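Section 4. Setting Up for a Visit or Open Day

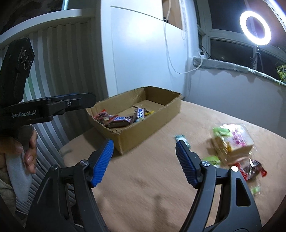
Read this section before you agree to show the hand-held grippers to anyone. The earlier draft was written after the Keditz open day, and it was too cheerful. Ayana Negussie has asked for a version that tells the host what usually goes wrong, so the steps below assume tired operators, a crowded table and a guest who has already seen a better video online.

Revised 10/16/23. Replaces the sheet marked "Demo Quick Start."

4.1 What the demonstration can and cannot show

The task is a plain one. Two people with grippers move wrapped snacks between an open cardboard box and the tabletop. Visitors like it because they know what a candy bar is. It tells them how the jaws open and close and how a soft package behaves between ribbed pads. It tells them very little about whether a robot could do the same job by itself, and the host should say so early. A person's hand and eyes are doing the hard part.

NOTE: Do not call the task "automated packing." The Brorndale flyer did, and Nuria Wolde spent most of that visit taking it back.

4.2 Before guests arrive

1. Clear the table of cups, phones and paper. Leave the box and the snacks.

2. Set the box at an angle, toward the back, with one corner facing the operator. Squared up to the table edge it looks neater, but the near wall gets in the way of the jaws.

3. Put out a mix of packages. Include at least one stiff bar, one crinkly bag and one item in clear, shiny film. If you only put out bars, the demonstration will go well and prove nothing.

4. Leave some items in the box and some on the table, so that guests can ask for either direction.

5. Switch on the ring light and look at the packages from the operator's side. Tilt the light until you can read the labels. Glare on clear film is a known problem, and we do not have a real fix for it.

6. Open and close each gripper several times. Watch the pads as they meet. If one pad sits higher than the other, swap the gripper out. Do not try to straighten it in front of guests.

7. Check the screws on the jaws and the pivots on the linkages. Tighten by hand only.

CAUTION: Keep fingers away from the linkage while someone else is holding the grip. The pivots can pinch. Visitors will reach for the pads because they are blue and look soft.

4.3 Running the demonstration

1. Have both operators stand at the table before you start talking. Yuzuki Aoki recommends one on each side of the box, and we have no reason to argue.

2. Start with the jaws open. Let guests see the pads before anything is picked up.

3. Pick up a stiff bar first. Move slowly.

4. Go on to a small twisted wrapper. Expect to miss. Let the miss stand and try again without a speech about it.

5. Ask a guest to choose the next item. This is the only part of the visit that anyone seems to remember, and it is also the only part you cannot rehearse.

6. Stop after 13 items or when the questions begin, whichever comes first. At Keditz the operators went on to 17 and the last few were careless.

NOTE: If two grippers go into the box together, they will knock into each other. One enters, the other waits. The Kassa script has a step where both operators lift the same package. Skip it unless you have practiced it that morning.

4.4 Letting guests try

Guests may hold a gripper if an operator stands next to them. Show them the grip first and let them close the jaws on nothing. Limit each turn to three picks. Children under 9 should watch.

CAUTION: Do not offer dropped or squeezed snacks to guests. Crushed packages go in the discard bag, including the ones that look fine.

4.5 Questions you should be ready for

"How fast is it?" As fast as the person holding it. We have been asked for a success rate at every visit since September, and no figure from an open day should be given out. The operators choose easy items when they are being watched, and they admit it.

"Will this replace people?" The host may give an opinion but should say it is one.

"Why snacks?" They are cheap, they come in awkward shapes, and there is a store downstairs. The longer answer in the Jelta slides, about "household variety," is a stretch – leave it out.

4.6 After the visit

1. Wipe the pads with a dry cloth. Chocolate in the ridges is hard to get out later.

2. Turn off the ring light and let it cool before you fold the stand.

3. Write down every item that could not be picked up, with the package type. Compliments do not need to be logged.

4. Send the list to Yabsira Beyene, and return both grippers to the cabinet with the jaws open.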